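News > Press releases > Zuter

2 min read

Zuter opens a repair counter in Maneck, and I'm thrilled

2/22/23

I've been fixing watches at my kitchen table for years, so you can imagine how it feels to write this: Zuter has a real shop! As of this morning we're open on Cunetti Street in Maneck, right next to the bakery (yes, I've already had two pastries).

My partner in this is Radymyr Lytvynenko, who trained on clocks and has far more patience than I do. Between us we fixed 822 watches last year, most of them mailed in padded envelopes, and we'd simply run out of table.

We do batteries, straps, crowns, cleaning and full overhauls. A battery swap is $20 while you wait, and an overhaul starts at $61. If the job costs more than the watch is worth to you, we'll say so before we open anything up.

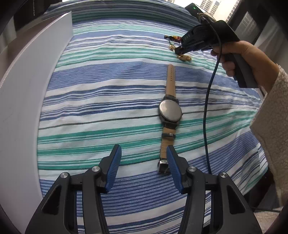

What to bring

Just the watch, and any old links or strap pieces you've kept in a drawer. If it was your grandfather's and it hasn't run since he wore it, bring it anyway, we love those. Please don't try to pry the back off with a butter knife first. I've seen what happens!

Classes in August

We're also planning a beginners' evening in August, with six seats and loupes for everybody. Email the shop and I'll put you on the list.

Press contact: Rangi Hapeta, Zuter, extension 3978. Call after lunch, I'm at the bench in the mornings.

Recent releases
Zhuravel bakery adds a second oven
Cunetti Street parking changes
Maneck winter market dates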